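Subject: Re: [stevlow-dev] bag segmentation flicker, left arm replans mid-approach

The replans come from the mask, so I would leave the planner alone for now. On the Vastetti branch the fixed-camera mask for clear film drops out whenever the patterned wall shows through, and the rim estimate jumps to whatever edge is left.

> We see the left arm restart its approach two or three times
> per pick on the produce bags. Is this the 20 Hz replan loop?
> Would raising the goal tolerance hide it?

It would hide it, and you would then close on air.

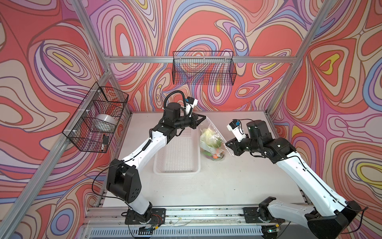 What I have in `palavham/bag_rim` now:

- rim pose is filtered over 31 mask updates
- a single-arm grasp freezes the rim frame; the second arm plans against the frozen copy
- if the mask is lost for longer than the filter window, hold position and do not replan

The freeze needs a release condition. At present it clears on gripper open only, so a slipped film leaves a stale frame in the tree. Patch 2 in the series adds a width check on the holding gripper. 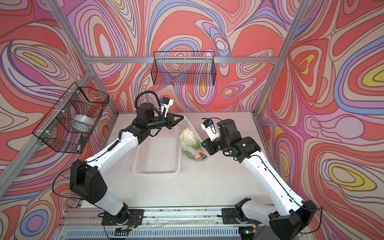 The tray goes into the collision scene as a solid box. Modeling the perforations cost 186 ms per scene update and changed no plans. Wall baskets are static meshes, contents ignored.

Wrist views are not used for the rim yet. The film reads better at close range, but the fingers mask part of it and a neighboring bag can merge into the same blob.

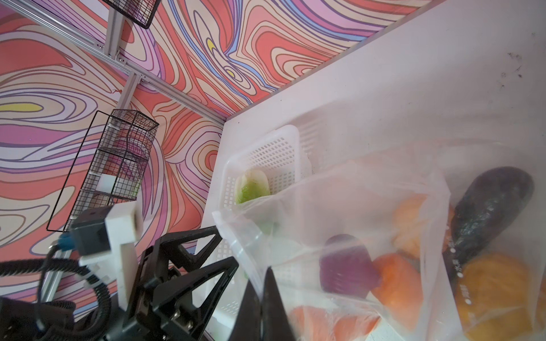 *Wrist view: bag lip near the fingers, second bag with the eggplant at right.*

Can someone with the Sjöberg config rerun with `rim_freeze: true` and post the replan count? Please keep the goal tolerance at default.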